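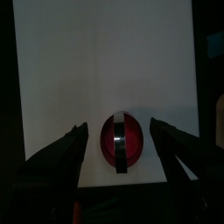
Shahab Sadeghi has heard the pitch before. A new phone, a new charging standard, and a promise that the cable in your kitchen drawer is finally on its way out. He repairs phones for a living at a small shop in Costa, and he isn't throwing out any cables.

"Every March somebody tells me charging is solved," he says. "Then I open the next phone and the battery is swollen."

The latest promise comes from Boltomberg, whose Ureck handset is supposed to go from empty to 80 percent during a coffee break. The company says its software learns your habits and slows the charge when you don't need the speed. Sadeghi has read the support pages twice and still can't say what it learns or where that information is kept.

"They say it adapts. Adapts to what? I asked, and I got a link to the same page."

He is not against fast charging in general. He uses it himself, mostly in the car. What bothers him is the price of what follows. A replacement battery for the Ureck costs $190 through the official program, and the part is paired to the phone, so a shop like his can fit one but can't clear the warning that comes up afterward. A battery for the previous model was $50.

"So the phone is faster for two years and then it costs you almost four times as much to keep," he says. "That isn't in the launch video."
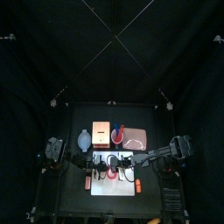

I put the pairing question to Teodoro Cantero, a former product manager who now advises accessory makers in Nedadberg. He thinks Sadeghi is right about the price and half right about the rest.

"There are bad batteries out there, really bad ones," Cantero says. "A company wants to know what's inside its phone. Fine. But you can check a part without punishing the owner for it."

Does he believe safety is the main reason? He takes a while to answer. "It's a reason," he says.

Boltomberg has said it will let independent shops apply for pairing access later this year. The application form is already up, and it runs to 196 questions. Sadeghi started filling it in one evening and stopped at the part asking for floor plans of the shop – he has one room and a counter.

I ask whether he'll finish it.

"Maybe, if a customer needs it," he says. "Right now I tell people to buy the older one and charge it overnight."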